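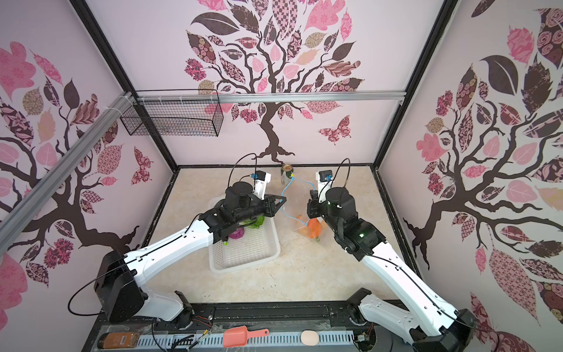

Friday, after lunch

Lettering tests for chapter 7 of the Endska translation. Jeferson Lins sent the cleaned pages this morning, 24 of them, all at the right trim. The herb market spread still has gray specks in the gutter, so I cleaned that one again by hand.

Set the first pages in the old dialogue font at 80 percent leading. Too tight in the narrow balloons, especially where the princess argues with the ferryman. Went back to normal leading and cut words instead. Her long speech on the bridge lost almost a third and reads better for it.

Names: Karagiannis stays as is. The mountain town was Bindale in volume 2 and Binddale everywhere else. Using Binddale, and the old spelling goes on the reprint corrections list.

Sound effects — left the originals in place and put small English beside them. Tried full replacement on the avalanche page and it covered too much of the horse. Kept that file in the "old" folder in case Jorberg asks.

Test print came out dark. The night panels on the river lose all their screentone. Lightened the blacks and printed two pages again, better but the cloak still fills in.

To do: ask Jeferson for the layered file of the color opener. Check honorifics in the letter scene. Italics for the narrator, still undecided.

Contact the workshop | © Jorberg Lettering Room | Back to top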